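Course: Materials in Daily Life
Handout 4: Clay, heat and glaze
Last changed 2025-02-06

1. What we call ceramic

In this course, the word ceramic means an object made from clay or a similar mineral powder, given a shape, and then made hard by heat. The heat changes the clay for good. A dried pot that was never fired will become mud again if you leave it in water. A fired pot will not.

Please do not mix up drying and firing in the exam, as many students did in December.

2. Temperatures

Most clays lose the water which is bound inside their minerals before 700 °C. After this point the piece is hard but still full of small pores. At 800 °C it is still weak, and you can scratch it with a steel nail. Earthenware is fired higher than this, and stoneware higher again, until part of the body melts and closes the pores.

The heating must be slow in the beginning. For the thick test bars we use a rise of up to 200 °C per hour. If the rise is faster, steam can break the bar from inside.

3. The Hilside kiln notes

The reader contains four pages from the workshop book of the Hilside pottery, written in 1944. Fuel was short in that year and the potters tried to fire once where before they fired twice. Look at the column for losses. Compare it with the later pages from the Graltska works, where the same clay was fired two times.

Questions of vocabulary: "biscuit" in these pages is the first firing, and "glost" is the second one.

4. Glaze

A glaze is a thin layer of glass melted onto the clay body. It has silica, something to help it melt, and alumina to keep it from running down. Shiny or matte depends on the recipe and also on the cooling. With slow cooling, small crystals can grow in the surface and they scatter the light.

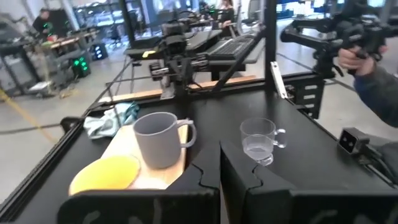

The second thing to check is the fit. Glaze and body both shrink when they cool. If the glaze shrinks more, it is under tension and fine cracks appear, called crazing. If it shrinks less, it is pressed together, and a little of this makes the piece stronger. Too much pressure and the glaze jumps off at the rims.

5. For next time

Read the Maldonado chapter on glaze fit, only the first half. Bring your Pumow data sheet with the shrinkage of bars A to D filled in. Write the results in percent, with one decimal.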